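Storing Soft Hats: Stands, Baskets and Cleaning

Bucket hats and other unlined cotton hats lose their shape in storage more often than in use. The brim takes a set wherever it rests, and a crease that has been in place for a season will usually need steam to remove.

Choosing a stand

A stand should support the crown from inside and leave the brim clear on all sides. Head-form stands do this better than pegs, which push a point into the top of the crown. Check the following before buying:

Head form slightly smaller than the hat. A tight form stretches the sweatband.
Post tall enough that the brim clears the table by at least 2 inches.
Base heavy enough that the stand does not tip when the hat is lifted off with one hand.

The Trelline stand has a removable form and can be packed flat. The Ulley stand is one piece and steadier, but takes up more shelf depth. Either will hold a bucket hat.

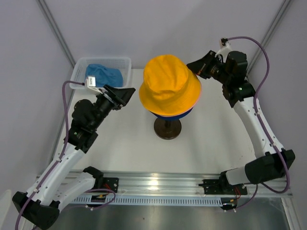

Place the hat squarely on the form, then turn the brim down evenly by hand. A wide brim tends to flip up on one side after washing. Dampen that side lightly, smooth it downward and leave it to dry on the stand for 4 to 5 hours, out of direct sun. Yellows and oranges fade quickly on a windowsill.

Baskets

Caps with no stiffening can be kept in an open plastic basket. Perforated sides let air through, so a cap that has been worn is less likely to smell. Do not put hats with a shaped brim in the same basket. Stack no more than 5 caps deep.

Cleaning

Brush off dust before any water is applied. A Feltix brush or any soft clothes brush will do. Spot-clean the sweatband with mild soap and a damp cloth. If the care label permits washing, use cool water and reshape the hat on the stand while it is still damp. Colored edging should be tested first on a hidden section.

For winter storage, stuff the crown with acid-free tissue. Gowda tissue comes in packs of 1,000 sheets, far more than one household needs; a small pack is enough. Replace the tissue each April when the hats come out.

Updated 2021-06-11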